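Abeysekara district to replace residential water meters under revised accuracy rule

Utility cites under-registration at low flow; first route begins in August

The Abeysekara Water District will replace older mechanical water meters on its residential routes under a revised accuracy rule adopted by its board. The rule lowers the flow rate at which a meter must still register usage and sets a fixed limit on how far a reading may fall below the measured volume.

Under the previous rule, a residential meter stayed in service until it failed outright or a customer asked for a test. Meters pulled for other reasons, such as a leaking coupling or a cracked lid, were tested only if the crew had time. The district kept no schedule for age.

The new rule requires that any meter registering less than 94 percent of actual volume at the low-flow test point be retired. Meters that pass at low flow but fail at the intermediate or high-flow point are also retired. A meter that passes all 3 points may be returned to service with a new gasket and seal.

"Mechanical meters wear in one direction," said Fathima Sheikh, metering engineer for the district. "The measuring chamber loosens and small flows get past it. A running toilet or a drip line can go unrecorded for years, and the cost of that water is spread over every other account."

The district tested 200 meters from its oldest routes before the rule was drafted. According to the staff report, most of the loss was at low flow, and readings at the high-flow point were close to the original factory values. The report did not find a consistent difference between homes on the valley floor and homes in the upper pressure zone, although the upper zone had more meters with sediment in the inlet screen.

Replacement units will be supplied by Rotell under a contract that covers meters, couplings and registers. The units have no moving parts in the flow path. Volume is calculated from the travel time of an ultrasonic signal sent with and against the flow, and the result is stored in a sealed register. The registers will be read by the existing drive-by system, so no new antennas or collectors are included in the contract.
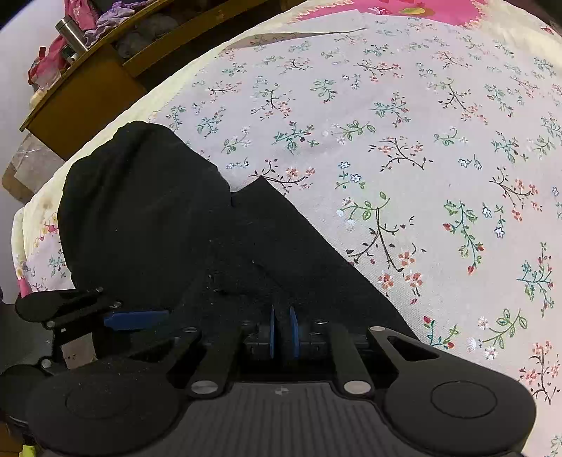 Installation is scheduled by route. The first route is Zorkudham, where most service lines were laid before the district was formed and where the meter boxes are shallow. The second is the Birnico tract. Dates for the remaining routes will be set once the first is complete and the crew's actual rate of work is known.

Customers will receive a door notice before work starts on their street. Water will be shut off at the curb stop during the exchange, which the district expects to take less than an hour at a standard box. Boxes with a seized curb stop or a corroded coupling will be skipped and handled later by the repair crew. A second notice will be left in those cases.

Residents do not need to be home. The district asks that the box be clear of soil, mulch and parked vehicles, and that dogs be kept out of the yard on the day listed on the notice. After the exchange, customers should open an outside faucet first and run it until the water is clear and free of air. Opening an indoor faucet first can carry loosened scale into aerators and appliance screens.

There is no charge for the exchange. Final readings from the old meter and the starting reading of the new one will both be shown on the next bill. The old meter will be held in storage for one full billing cycle in case the final reading is disputed, then drained, sorted and sold for scrap brass.

Intan Lubis, customer accounts manager, said some bills will go up. "If the old meter was missing low flow, the new one will pick it up. We will be looking at accounts where usage rises sharply after the exchange, and we will contact those customers before a second bill goes out." Customers who find and repair a leak within that period may apply for a one-time adjustment. The form requires a repair receipt or a dated statement of the work done.

The rule also changes how disputed meters are tested. Until now the district's shop ran a single test at one flow rate and reported pass or fail. Tests will now be run at low, intermediate and high flow, and the customer will be given the registered volume and the tank volume for each. A customer may attend the test by appointment. The test fee is refunded if the meter is found to read high at any point.

Board member Sutrisno Menon voted against the schedule, though not against the accuracy standard. He said the upper zone should have gone first given the sediment found in the sample, and asked staff to report on whether inlet screens could be cleaned there in the meantime. The motion passed without amendment. Staff will return with a cost for screen cleaning at the next regular meeting.

Funding is drawn from the meter reserve, with the balance covered by the capital budget already approved. No rate increase is attached to the program. The staff report projects that recovered revenue will cover the cost of the new meters in 10 years, assuming current rates and a constant level of household use. The projection leaves out any reduction in use by customers who repair leaks after seeing a higher bill.

Larger meters serving apartment buildings, schools and irrigation accounts are outside the rule. Those are tested in place on a separate cycle and can be repaired with new internal parts. Fire service lines are also excluded.

The revised rule, the staff report and the route map are available at the district office and on its website. Questions about a particular address should be directed to customer accounts, with the account number and the serial number stamped on the meter lid.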